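Divider coating, two months on

7th November

I repainted the sloping divider in the sorting bin at the end of the summer and said I would report back once it had seen some use. The short version is that the upper part has held and the lower part has not.

The paint was a water-based white from Ljungberg, two coats over a light sanding, with no primer. The tin asks for primer on anything smooth. I had none in and the shop in Protville was shut for stocktaking, so I went ahead without. Drying time between coats was 11 hours, which is longer than the tin requires.
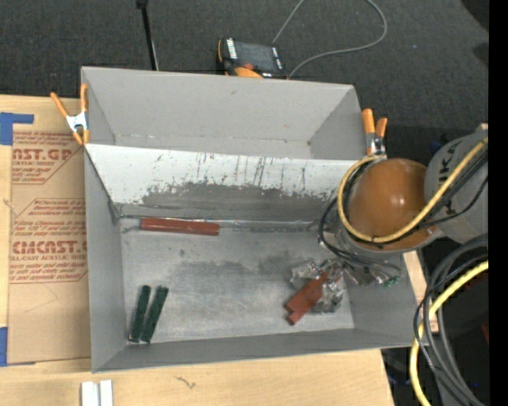 Sarnum Workshop Club – Benches and Storage

Wear is concentrated in the lower half of the divider, with the dark grey showing through in a ragged patch, widest towards the centre. The edge of the patch is chipped, and thin vertical scratches run down the white above it. My reading is that pieces get pushed up against the foot of the slope when someone is reaching for the last of them, and the corners do the rest. The long reddish-brown block is lying in just that position.

The floor of the bin was never painted. It has rubbed to a metallic sort of grey with a lot of fine scratches and a darker smudge across the upper middle. I have tried washing-up liquid on smudges like that before, with little to show for it, and I don't plan to spend more time on them.

On contents: the two green sticks belong in the left corner and can stay there. The crumpled wrapping on the right should come out. A small piece sits on it at an odd angle and it hides whatever slides underneath. The rear compartment is empty and I would like to keep it so until the divider is done, as the panel has to be reached from both sides.

The plan for December is to sand the worn half back to a clean edge, prime it properly and put on a harder enamel. Kandonham sell one in 85 ml tins, and one tin ought to cover the patch with a bit left for the scratches higher up. I may leave the white as it is above the line and accept a visible join.

Grey enamel would hide the wear better. White makes the small dark pieces easier to pick out, so white it stays for now.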